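Pirberg hand mixer, after three months

Posted 9 April 2022 by Veronika Kaufmann

I bought the Pirberg in January to replace a Wusten that had started to smell of burning whenever it met stiff dough. It has five speeds, two beaters and a whisk. There is no case, so the attachments live in a drawer.

Speed one is slow enough that flour stays in the bowl. The old mixer threw it across the counter. Egg whites for a small meringue took under four minutes on speed four, and butter straight from the fridge was slow going but got there. Bread dough is too much for it. The motor drops in pitch and the housing gets warm, and the manual says to stop after five minutes anyway.

Most of what I make is frosting and small cakes, and that is where it does best. 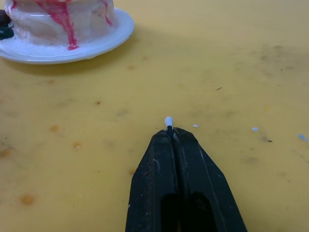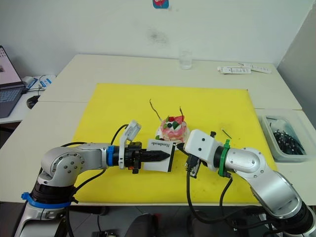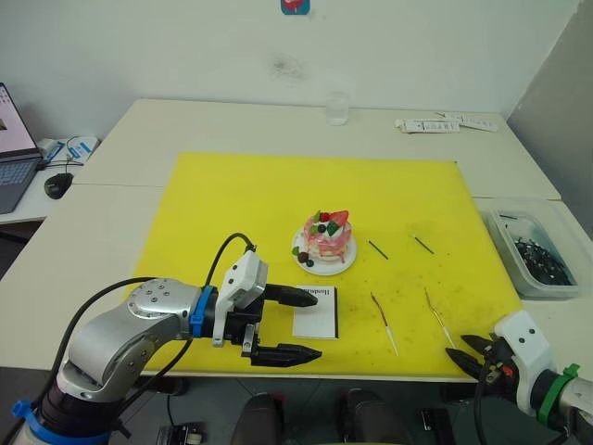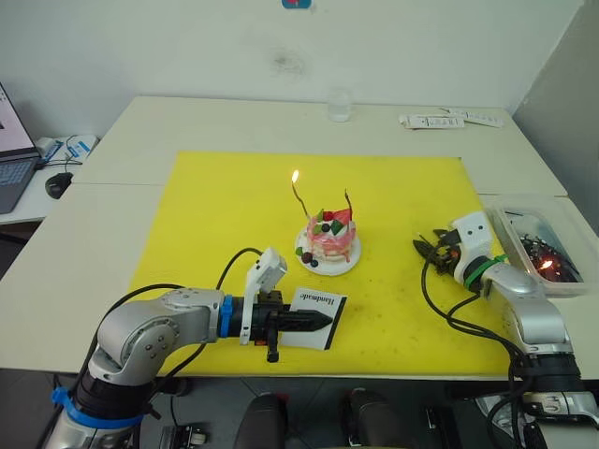

Last photo: strawberry and blueberries on top, left candle lit.

The cord is the weak point. It is short and stiff, and at my counter it pulls the mixer to one side if I set it down on its heel. Ryszard Duda, who bakes with me, has the Kubo and says its cord is longer, but it costs more and he finds it heavy on the wrist.

Cleaning is easy. The beaters come out with one button and go in the dishwasher. The vents collect powdered sugar — I use a dry pastry brush.

I paid 41 dollars. For cakes, cream and frosting I would buy it again. If you make bread every week, get a stand mixer.

Four stars out of five.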